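Revised 9/26/24. Replaces the sheet packed with units shipped before November.

## 4. Sealing and curing the benchtop

This section covers natural stone tops supplied with the Famum kitchen module. It applies to marble in all finishes. For the Org laminate top, skip to section 5.

Complete section 3 (levelling and fixing) first. The top must be fully supported along the back rail, and all silicone at the wall joint must be cured. Sealer will not bond over uncured silicone, and it leaves a grey line that has to be scraped off.

### 4.1 What you need

- Luva penetrating sealer, one bottle
- Karkurer neutral stone cleaner
- White cotton cloths, washed at least once
- Low-tack masking tape
- Nitrile gloves
- A soft brush or foam applicator
- A timer

Coloured cloths can transfer dye to pale veining. Do not use paper towel for the final wipe.

**CAUTION:** The sealer is solvent-based. Open windows on two sides of the room if you can, and turn off gas pilot lights. Keep children and pets out until the odour has cleared.

### 4.2 Check whether the stone needs sealing

Tops leave the factory with one coat. Some darker marbles need nothing more at installation.

1. Wipe a small area near the back with a damp cloth and let it dry overnight.
2. Place a teaspoon of clean water on the stone.
3. Set the timer for 13 minutes.
4. Blot the water and look at the stone from a low angle.

If there is no change in colour, go to 4.6. If the stone has darkened, let it dry completely and continue with 4.3.

Repeat the test near the sink cut-out and at one end of the top. Absorption varies across a slab, and the cut edges usually take up more than the face.

**NOTE:** Natural veining is not a crack. A vein that catches a fingernail may be an open fissure. Photograph it, stop work and contact your dealer before applying sealer. Once sealed, a fissure cannot be filled with resin.

### 4.3 Prepare the surface

1. Remove everything from the top, including the cooktop trim if it has not been siliconed down.
2. Mask the wall tiles, the sink rim and the front of the cabinets.
3. Dilute the Karkurer cleaner as shown on its label. Do not use vinegar, lemon-based spray or bathroom cleaner. Acid etches marble on contact, and sealer does not hide the mark.
4. Wash the top from the back edge forward. Change the water when it turns cloudy.
5. Rinse twice with clean water.
6. Dry with a cloth and leave the top uncovered for at least 19 hours.

Do not speed up drying with a heat gun. A household fan is acceptable.

The surface must be between 10 °C and 25 °C when you apply the sealer. If the top is in direct sun, close the blinds and let it cool.

### 4.4 Apply the sealer

Work in sections no wider than you can comfortably reach. Start at the end farthest from the door.

1. Put on gloves. Shake the bottle and pour a small amount into a clean tray.
2. Apply a thin, even coat with the foam applicator. Overlap each pass by a third.
3. Coat the front edge and the underside of the overhang.
4. Leave the sealer for seven minutes. If a patch dries sooner, add a little more to that patch only.
5. Wipe off all excess with a dry cloth. Turn the cloth often.
6. Buff with a second clean cloth until it slides without dragging.
7. Move to the next section.

**CAUTION:** Sealer left to dry on the face forms a sticky film. If this happens, wet the film with fresh sealer, wait one minute and buff straight away. Do not scrape it with a blade.

Wait three hours between coats. Two coats are enough for most tops. Honed finishes may need a third — repeat the water test before deciding.

Lay used cloths flat outdoors to dry. Solvent-soaked cloths can heat up and ignite if left in a pile or a closed bin.

### 4.5 Curing

| Time after last coat | Permitted use |
|---|---|
| 0 to 6 hours | None. Do not cover or touch. |
| 6 to 24 hours | Dry items with soft bases |
| 24 to 72 hours | Light use. Wipe up water at once. |
| After 72 hours | Normal use |

Remove the masking tape at six hours, pulling it back on itself at a low angle. Tape left overnight may lift the edge of the paint on the wall.

Do not use any cleaner, including Karkurer, in the first 72 hours.

### 4.6 Normal use and care

- Wipe up wine, coffee, citrus juice and tomato immediately. Sealer slows staining but does not prevent etching.
- Use trivets under hot cookware. Sudden heat can open a vein.
- Cut on a board. Marble scratches, and it will dull a knife edge quickly.
- Do not stand or kneel on the top, particularly beside a cut-out.
- Repeat the water test once a year, or after about 1,000 wipe-downs in a commercial kitchen.

Veining and background colour differ between slabs and within a single slab. The sample chip shows the stone type only. Pale streaks, cloudy areas and changes in tone are normal and are not covered by the warranty. 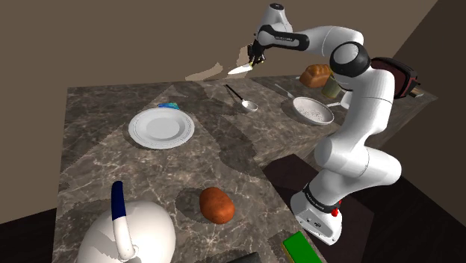
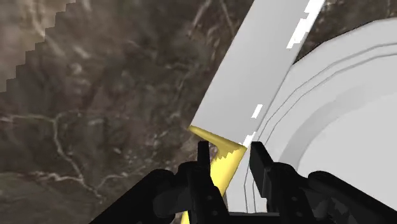 *Fig. 4-1 and 4-2. Dark marble with pale veining.*

### 4.7 Troubleshooting

**Dark patch that does not fade.** Moisture is trapped under the sealer. Leave the area uncovered and dry for two weeks. If the patch remains, the sealer must be stripped by a stone restorer.

**Dull ring.** Acid etching. Light marks on a honed top can be reduced with marble polishing powder. On a polished top, have the repair done professionally.

**White haze after buffing.** Cleaner residue was sealed in. Apply fresh sealer to the haze, wait one minute and buff. Repeat once if needed.

**Water still soaks in after two coats.** Confirm that the surface was in the temperature range given in 4.3, then apply one more coat. If the result is the same, record the batch number on the bottle and contact your dealer.

Go to section 6 to fit the splashback.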